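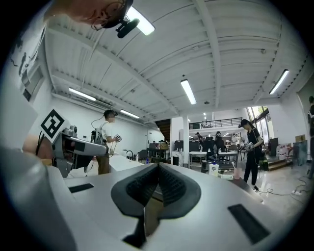
Walking in Headsets
Immersive Spaces, Trovcombe College
Notes for Session 3, 01/02/2024

This is my favorite session of the course, and also the one where people forget to eat lunch first. Please eat lunch first!

Last time we looked at seated experiences, where the wearer turns their head and the world stays politely in front of them. Now we get up and walk. Everything changes when the wearer has legs. They crouch to look under tables that have no underside. They lean over railings. They step around a chair that exists only as a few hundred triangles, and they do it every time, even when you've told them it's safe to walk straight through.

What the wearer carries

A walking setup has three parts on the body: the display on the head, something in the hand, and the computer or battery that feeds them. When the computer goes on the back, the cable runs up to the head and the wearer is free of the wall. Compare that with a long tether to a desk, where the wearer learns within a minute which way the cable pulls and starts turning the other way to undo it. Watch for this in your own tests. A person with a tether makes smaller circles.

A backpack has its own effects. It adds weight behind the shoulders, so people stand a little taller and bend at the knees when they want something from the floor. It also makes them wider than they think they are. They will back into things. Leave a loop of slack in the cable at the neck, enough to look down at your own shoes and over each shoulder without feeling a tug, and no more than that, or it catches on an elbow.

Fitting the display

Seat it on the face first, then bring the strap over the back of the head, then tighten. Most beginners crank the strap until their cheeks hurt and the picture is still soft. The usual culprit is height. Slide the whole thing up and down slowly while looking at small text and stop where the letters snap into focus (it's a lovely moment when it happens, you can hear people go "oh").

Glasses are fine in most displays, but check the clearance before you push anything toward your face. Put the display on from the front, glasses and all, and take it off the same way. Pulling it up over your forehead takes the glasses along for the ride.

Long hair goes under the back strap or in front of the shoulders, whichever you like. Just keep it out of the buckle.

The hand

A handheld controller does an odd double job. It's a pointer, and it's also your hand. Held out at chest height it reads as a pointer, and nearly everyone starts there, arm half bent, a bit like carrying a candle through a dark house. Give them something to pick up from a low shelf and the arm relaxes and the controller turns into a hand. I think this is the most interesting thing in the whole session and I'd love to see it in somebody's project.

Try this in pairs. Ask your partner to point at a distant door in the virtual room, then ask them to touch a nearby cup. Note what the wrist does in each case, and what the free hand does. The free hand is where the good notes come from! It balances, it hovers, it reaches out for walls, and your software knows nothing about it unless you track it too.

The people who aren't wearing anything

Every walking session has two rooms in it. There's the one the wearer sees, and there's the one full of classmates, bags and coffee. Whoever is standing in the second room shapes what happens in the first. Wearers hear footsteps and slow down. They hear someone laugh and assume it's at them.

So one of you is the spotter, always, and the spotter does nothing else. Stand where you can see the wearer's feet. Speak before you touch. Say "wall, left side," because "careful" only makes people freeze. If you have to stop someone, a flat hand on the shoulder works well, after you've said who you are.

Everybody else stays outside the taped line and talks in a normal voice. Whispering is worse, people strain to listen.

Drawing the walking area

Our big room at Plitham Hall gives a clear area 6 meters long once the tables are pushed back. That sounds generous. Walk it with your eyes shut and it's a very short trip. Plan your virtual room to be smaller than the real one on every side, by at least an arm's length, and put the thing everyone wants to touch near the middle. Corners attract people, so don't hide anything wonderful in a corner.

The Pleretham scene in the shared folder is a good one to borrow from. It's a narrow greenhouse with a potting bench down one side, and the layout gets people to walk, turn and come back without a single arrow on the floor. Open it and look at where the light falls. The light is doing the steering.

Feeling sick

It happens, and there's no prize for pushing through. Stop at the first warm feeling in the face. Display off, sit down, look at something far away. The most common cause in student work is a camera that moves when the wearer hasn't. Please don't animate the camera. Let the wearer's own feet do it, and if you need to get them further than the room allows, fade out and fade back in.

In the practical

Each pair gets 62 minutes on the floor, fitting time included. Swap roles halfway. The wearer shouldn't read the scene notes in advance, the spotter should. Write down where the wearer stopped walking, where they reached, and what they said aloud without being asked.

Wipe the face pad and the controller when you finish and put both back in the charging cabinet in room 152. Backpacks go on the lower shelf with the cables coiled loosely.

Reading before next time

Devadiga, the course reader, chapter on thresholds and doorways. Skip the section on projection rooms unless you're curious. Come with one doorway from your own daily life that you'd like to rebuild, measured if possible, sketched if not. Final projects are shown in June, and a surprising number of them have started out as somebody's back door.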